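Board-game handling (household robotics)

Board-game handling is a group of test tasks in household robotics, in which a robot arm must set out, move or put away the pieces of a small game. It is treated as a modest relative of chores such as clearing a table. The pieces are light and stand close together, so a careless finger can knock over a neighbour.

Most of the work is done first in simulation, where a fallen piece costs nothing. The Skolby room, in use since July, has a plain interior with several grey arms and a chessboard on a wooden table.

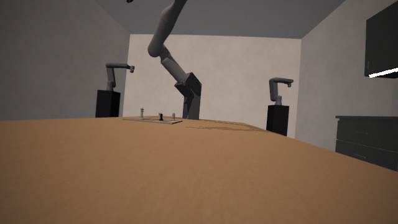
Chaimae Tazi objects that a tidy simulated room flatters the machine, and that a kitchen table after supper would be a fairer judge.

Grasping

A gripper coming from over the board covers part of it for its own camera, and dark pieces on dark squares are hard to separate by colour. Programs therefore combine the wrist view with a view from elsewhere in the room - a method borrowed from shelf stocking.
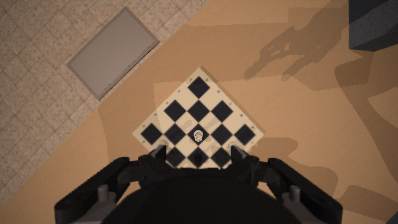

Wrist view of the board, with a white and a black piece between the open fingers.

Results

In the Omcombe trials, 1070 moves were attempted in simulation and 346 were finished with every piece upright. The trial report, by Ilham Ramadan and Trygve Åberg, names the release of the piece as the weakest step.
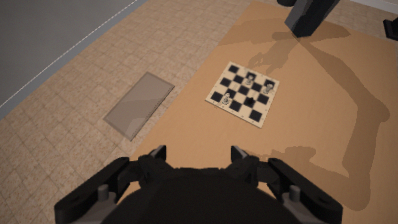
Setting a piece down asks for a good estimate of height, and an error of 4 millimetres is enough to tip a narrow base. The same difficulty is known from putting away glasses and spice jars. For this reason, the authors consider that machines can help with such chores under supervision, but can't yet be left alone with them.

See also: Table clearing; Shelf stocking; Nendine gripper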